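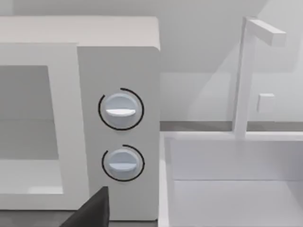

According to Dilek Yaman, the stiva was never really meant to be a currency at all, and that is a good place to begin with the money of Ridov, a small trading island whose shopkeepers still talk about the old notes with real fondness. The stiva (plural stive) began as a harbor receipt, handed to merchants who left grain in the Bollov warehouses, and people simply got into the habit of paying each other with it.

Exchange rate

For most of its life the stiva was tied to the price of grain, so it rose and fell with the harvest, and anyone planning to change money learned to do it before July, when the new crop came in and the rate usually softened. At its strongest, one gold bar fetched 1,248 stive at the Bollov counter; in the worst of the lean years the same bar brought 3,243, and a good many families put off buying anything from abroad until things settled down again. 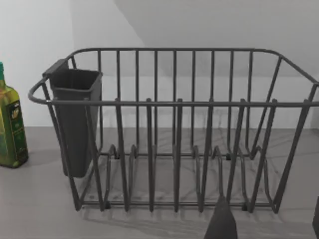
The peg was later moved from grain to a basket of foreign coins, a change argued for by Gülizar Soylu in her long pamphlet Kırmızıgül, and the swings became a good deal gentler after that. The bar price stayed at around 1,811 for years on end, which suited importers nicely, though farmers grumbled that their own good harvests no longer counted for much.

See also: Bollov warehouses; Harbor receipts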